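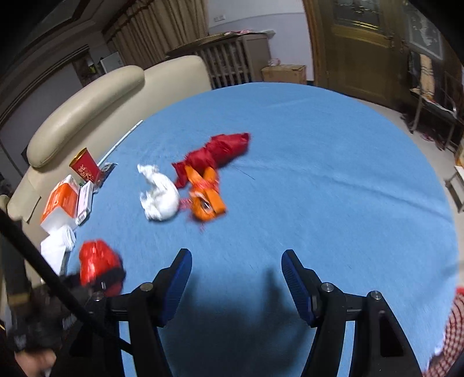 Photo: Arne Schwerdtfeger

Household Help > Storage and Packing

How do I pack small wrapped favors so they don't get flattened?

Asked by Arne Schwerdtfeger, 30 Sep 2024
Viewed 2445 times

I have a batch of small wrapped favors that need to go from my house in Darndale to my sister's place, and then sit in her closet until a party in November. They're a mix. A few are plain bundles in dark red or white, and some are shaped like the orange one, with two ears standing up at the top and a tie around the middle. The red ones are mostly shiny and crinkly.

Last year I put everything in one big plastic tote and closed the lid. When we opened it, the ones on the bottom were pancakes. The ears on the shaped ones had folded over and would not stand back up, and the trailing ends of the ties had wound themselves around everything else. We spent most of an afternoon pulling them apart and still threw out a fair number.

What I want to know:

Should they be packed in layers, or is it better to use several small boxes?

Is there a way to keep the ties from tangling without taking them off? They are a pain to retie.

Does the crinkly wrap hold creases forever, or can it be smoothed out?

Also, I sort on a table with a blue cloth over it and a rounded end, and the cloth slides toward me whenever I drag something across it. If anyone has a fix for that I'd take it. The table belongs to someone else, so no staples or tacks.

I already own the tote (a Ronell, the deep kind with the snap lid) and would like to keep using it if I can. I don't want to spend much. There's no food in any of these.

Tags: packing, party favors, storage, tablecloth

3 Answers

Accepted answer
Évan Bailly
Reputation 3000

Keep the tote but stop using it as one big bin. Depth is what hurt you. Anything soft at the bottom of a deep tote is carrying everything above it, and a crinkly wrapper has no strength once it starts to fold.

Get some shallow boxes that fit inside the tote. Shirt boxes work, and so do the flat cardboard trays that canned goods come in. The trays are free if you ask at the store. Put one layer of favors in each tray and lay a piece of stiff cardboard on top, cut a little bigger than the tray so it rests on the rim and not on the favors. Then stack the next tray on that. The weight goes down through the sides of the trays and nothing gets pressed.

For the shaped ones with ears, check that your tray is taller than the ears before you start. If it isn't, lay them on their backs. Don't stand them up and hope. A favor lying on its back with a little tissue behind the ears will come out looking the same as it went in. Put all the shaped ones in the same trays and mark those trays TOP on the outside.

For the ties, tuck the loose end under the favor it belongs to before you set it down. That's all I do. If the end is a mesh or a stringy material that catches on things, give each one a small square of tissue to sit in and fold one corner over the end. I use Eltero tissue but it doesn't matter, any plain white tissue will do. Stay away from colored tissue if there is any chance of the closet being damp. The dye comes off.

Fill empty spots in the tray with crumpled tissue so the favors can't slide. Don't fill it tight. You should be able to push a finger in between them.

Write what's in each tray on the end that faces out. Your sister will want to know which one to open first.

On creases, it depends on the wrap. Thin shiny plastic film usually keeps a hard crease. Cloth and soft mesh mostly relax if you leave them out overnight. I would unpack the day before the party and set everything on a table with space around it. I would not use an iron or a hair dryer on anything shiny until you have tried it on a scrap.

Comments on this answer

Arne Schwerdtfeger: The can trays are a good idea. I measured and two of them fit side by side in the Ronell with some room at the ends. Are you saying the cardboard should be loose or taped down?

Évan Bailly: Loose. If you tape it you'll tear the tray getting it off. The next tray holds it in place.

Arne Schwerdtfeger: Got it. Put the first four trays together last night and it looks fine so far.

Answer
mill_lane
Reputation 1099

The other answer covers the packing so I'll do the tablecloth.

The cloth slides when there's a smooth top under it and you're pulling toward yourself all the time. On a table with a rounded end it's worse, as there are no corners for the cloth to hang from and catch on. I have an oval table and went through this.

What works is a non-slip layer between the cloth and the table. The open rubbery mesh that people put under rugs or in kitchen drawers is fine. Cut it smaller than the tabletop so it doesn't show. You don't need to cover the whole table. A piece under the area where you work and another near the far end is enough.

One warning: some of that mesh sticks to varnish if it's left on for months, especially in a warm room. Take it off when you are done for the day. As you said the table isn't yours, I'd put an old sheet down first, then the mesh, then the blue cloth.

Clips are the other choice. The springy ones for picnic tables hold well on a straight side. On the curved part they tend to pinch the cloth into a pleat and the pleat gets in your way. If the table has a thick edge, check that the clips open wide enough before you buy. I bought Danzer ones and they were too narrow for mine, so measure.

Or change how you move things. Lift them instead of dragging them. If you have a lot to move, put them on a baking sheet and move the baking sheet.

A cloth with a flannel back slides less than a thin one. If yours is thin you could put a towel under it, though a towel makes lumps and small things fall over on it.

Comments on this answer

Arne Schwerdtfeger: Thanks, I have drawer mesh left over from the kitchen. Will try it with the sheet.

tomkat_b: Seconding the sheet. I left mesh on a sideboard over one summer and it took a plastic scraper and a lot of cooking oil to get the marks off.

Answer
pdw
Reputation 100

Just use egg cartons. One favor in each cup, close the lid, done. Worked for me with chocolates.

Comments on this answer

mill_lane: Depends on the size. He says some have ears on top so I doubt the lid would close over them.

pdw: Then cut the lid off.

Arne Schwerdtfeger: Too big for the cups, I tried one. The plain ones almost go in but they bulge over the sides. I did keep the cartons for the spare ties and that works OK.

Évan Bailly: If you do cut the lids off, don't stack anything on them without a board on top. The cups are higher than the rim on a lot of cartons.

Related questions

How to get fold lines out of a cotton tablecloth without ironing
Best way to store ribbon and string so it doesn't knot
Snap lid on storage tote won't stay shut
Reusing tissue paper, how many times is OK?
Tray liners for a deep closet shelf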